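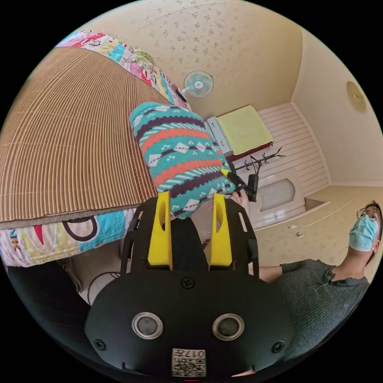
4. Caring for Knitwear, Bedding and the Summer Mat

4.1 Before you start

Use the bed as your work surface. Clear it of pillows and loose clothing, and smooth out whatever is on top. A woven bamboo mat laid over the quilt makes a good base for folding because it stays flat and does not cling to wool. If you do not have a mat, use a clean cotton sheet.

Wash and dry your hands. Take off rings and bracelets with raised settings.

Caution: Run a palm over the mat before putting knitwear on it. Split slats catch yarn. Trim any you find with nail scissors, or work at the other end.

4.2 Folding a patterned sweater

Sweaters worked in several colors carry loose strands of yarn on the inside. These strands snag more easily than the outside of the knit and should be kept covered while you fold.

1. Turn the sweater right side out. Reach into each sleeve with an open hand and keep your fingertips away from the strands.

2. Lift the sweater by the body with both hands. Do not hang it by one cuff or by the neckband.

3. Lower it onto the mat, front side down. Smooth it from the center toward the side seams.

4. Line up the rows of the pattern. Diamonds and zigzags show a crooked fold right away, so use them as a guide and straighten the hem until the rows run level.

5. Fold one side in to the middle of the back, then lay the sleeve straight down along the fold. Repeat on the other side.

6. Fold the hem up to just below the neckband. For a narrow drawer, fold it in thirds.

7. Turn the bundle over so the front faces up.

Note: If the yarn has pulled, do not cut the loop. Work it through to the inside with a blunt needle before storing.

4.3 Packing the storage bag

The Polline bag holds 3 heavy sweaters or one quilt. Do not mix the two. A quilt pressed against knitwear leaves creases that are slow to come out.

1. Check that every piece is clean and fully dry, including cuffs and hems.

2. Put the heaviest sweater at the bottom.

3. Lay a sheet of plain tissue between light and dark colors.

4. Close the zipper slowly with one hand held under it to keep yarn out of the teeth.

5. Write the month on the card and slide it into the pocket.

Caution: Do not use the compression strap on wool. It is meant for quilts and blankets only.

4.4 Quilt and mat

In warm weather the mat goes over the quilt or directly on the mattress, whichever is more comfortable. Let the edges of a patchwork quilt hang evenly on both sides so the seams are not pulled in one direction.

1. Wipe the mat with a damp cloth, working along the ribs.

2. Leave it in moving air until dry. A wall fan on a low setting is enough. Keep it out of direct sun.

3. Roll the mat in the direction it bends easily. Tie it with cotton tape in two places.

4. Shake the quilt outdoors and fold it with the printed side in.

Note: Store the mat upright behind a door or inside a closet. Stored flat under other things, it will take on a permanent bend.

4.5 Shelf sizes

Bag, packed: 300 mm high
Mat, rolled: 165 mm across
Minimum gap above the bag: 116 mm

Section text by Kerstin Lie. Checked in June by Fabian Aebischer.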